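Household Storage and Paper Records Project, Tetness District
Progress report to the Batista Fund, second period
Prepared by Washington Dantas

1. Work completed

The household survey reached 295 homes in Flitthorpe and Driswood by the end of April. Each visit recorded where the household keeps documents that agencies ask for most often: leases, benefit letters, vaccination cards and utility bills. Response was stronger in Driswood, where the visits were scheduled after 6 p.m. Flitthorpe visits were made in the morning, and many addresses needed a second call.

Data entry is complete for Driswood. Entry for Flitthorpe is behind schedule -- the paper forms used there were an older version, and two questions on shared housing had to be recoded by hand. Leobardo Ibarra has finished the recoding and is checking the results against the original sheets.

2. Findings to date

Most households keep papers in more than one room. Kitchens were named more often than bedrooms, and drawers more often than folders or boxes. Tenants who had moved within the last year were the least able to produce a current lease on request. Labels made little difference to whether a document was found, but a single fixed location made a clear one.

These results are preliminary and should not be quoted until the Flitthorpe file is closed.

3. Spending

The printing line was set at $3000 and is fully spent. Travel is under budget. We request permission to move the unspent travel amount to translation, as the guide is now needed in a second language.

4. Guide for households

The draft guide runs to 8 pages and is with the reviewers. The section on small storage has been shortened.

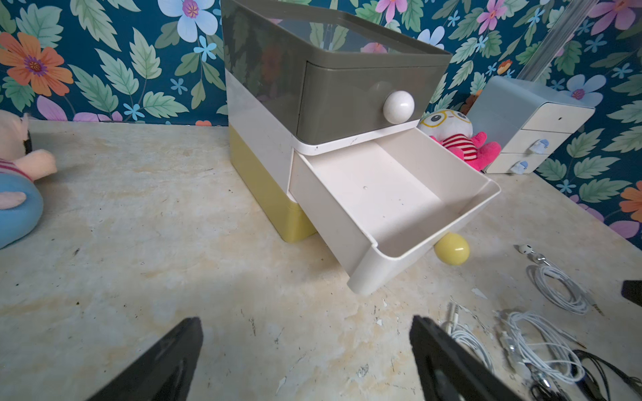 Small drawer unit, cream-white drawer open.
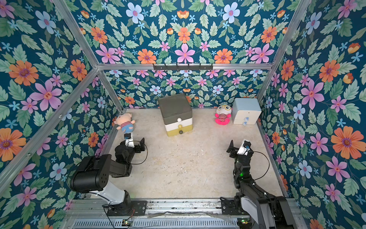 Comments on the draft are due within 90 days of circulation. The reading level of the section on lease renewal is still too high and will be rewritten before the translation is ordered.

5. Next period

Close the Flitthorpe file. Deliver the combined tables to the Fund. Hold one feedback session in each town, with evening hours in both.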